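Prududell (software)

By Gittins
June 16, 2021

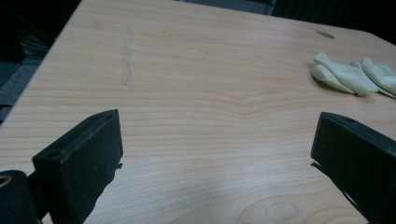 Two-finger gripper over a wooden tabletop with a pale green glove.

Prududell is a software package for planning how a robot picks up thin, soft objects such as gloves, cloths and plastic bags. It was written at Jindance, a small automation firm, and is maintained together with Prenico, which supplies the camera drivers. The package takes a color image from a camera near the fingers of a gripper and returns a short list of places where the fingers could close on the object.

Background

Most grasp planners were built for rigid parts. They compare what the camera sees with a stored model and work out a position and angle from the match. A crumpled glove has no fixed shape, so there is no useful model to match. Early versions of Prududell tried to fit a glove outline to the image and failed when the fingers of the glove were folded under the palm. The outline step was dropped in September, and the current design looks for folds and free edges instead.

Operation

The software works in four stages. The first separates the object from the surface. Wood grain causes trouble at this point - long dark lines can be read as the edge of a cloth, and knot patterns as small round objects. A texture filter removes repeated lines before the search begins. Glare and the shadows of the gripper fingers are masked in the same pass.

The second stage marks ridges, creases and tips on the object. The third scores each one by its width, its direction and the room on either side for the fingers. Objects that run out of view are given a lower score until the camera has moved and a second image has been taken. Holes in the work surface, such as cable openings, are kept on a separate map so that a fingertip is not sent into one.

In the last stage the planner checks the path down to the surface. The default stopping height is 12 millimeters, after which the controller lowers the fingers slowly until it senses contact. The list passed to the controller holds no more than 50 candidates.

Training data

The ridge detector was trained on 247 short recordings made with a hand-held gripper and a camera mounted on it. Each recording was labeled by hand. A further 100 were set aside for testing and are not used in training. The recordings cover tables, trays and shelves under ordinary room light.

Limitations

Prududell does not handle clear film well, and two gloves lying on top of each other are usually treated as one object. Pale objects on a pale surface need a longer exposure. The package has no support for suction tools - a separate branch for them was started at Jindance but has not been released.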